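Report: Small Press Day at the Kalogeropoulos Print Works

Kalogeropoulos opened its print works in August to readers and writers of speculative short fiction. The firm prints and binds for several small presses, and two of them, Suvham and Gorik, had tables in the dispatch hall. I went for the anthologies. The tour was included with the ticket, and I took the 9:30 slot.

The tour started in prepress. Files arrive as PDF and are checked for trim, bleed and embedded fonts before anything is plated or sent to the digital line. The operator had the interior of a Suvham title open, a weird fiction anthology called Relum, with 11 stories and a long introduction. One story in it uses blank half-pages to stand for gaps in a ship's log. The checking software flags every one of those as a fault, and each has to be cleared by hand.

Relum runs digital. The first printing is 1,336 copies, and the operator said offset would start to pay at a somewhat longer run, depending on paper. Covers go through a separate machine and are laminated on the same floor. Matte lamination is standard for horror at this plant. It scuffs more easily than gloss, and the dark covers show it first. Several of the returns on the shelf by the office door were black covers with gray corners.

Binding was the loudest part and the most useful. The perfect binder mills the spine edge, applies hot glue and clamps the cover on in one pass. A book of 114 pages is close to the lower limit for printing a title on the spine, and Gorik's novellas sit right there. Their spines are set in small capitals with generous side margins, as the fold can drift by a millimeter or more. I had assumed the plain look was a design choice. It is partly that, but mostly tolerance.

The three-knife trimmer was stopped for a blade change during our slot, so we saw it with the guard open and no books moving. The later group had it running.

There were 3 talks in the afternoon, held in the paper store. I heard two. The first was on ordering the stories in an anthology. The speaker puts the longest piece second to last and never opens with a first-person narrator, on the grounds that readers carry that voice into the next story. I am not convinced by the second rule. Some of the best cosmic horror collections on my shelves open in first person and lose nothing by it. The other talk covered reprint rights and was mainly a reading of contract clauses - dry, but the part on audio rights reverting separately from print was worth the hour.

The Suvham table had Relum at a reduced price, along with two backlist collections. I bought Relum and one Gorik novella, a first contact story told through maintenance reports. The binding on both is square and the glue line is clean. The paper in the Gorik book is a cream stock with slight show-through, visible on pages with heavy black section ornaments.

Signs inside the building were poor. The paper store is reached through a door marked as an exit, and part of the group missed the start of the first talk. Coffee and tea were on a side table in the dispatch hall all day. 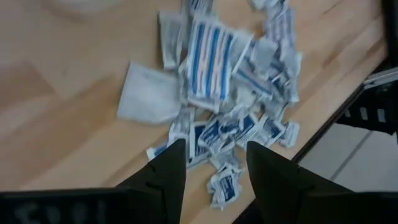

Getting There

The works is on the ring road, past the second roundabout. The bus stops at the gate but does not run between noon and 2:00. Parking is on gravel behind the loading bay. Ear protection is handed out at the door to the bindery and collected again at the far end. Closed shoes are required on the floor, and two visitors in sandals had to wait in the office.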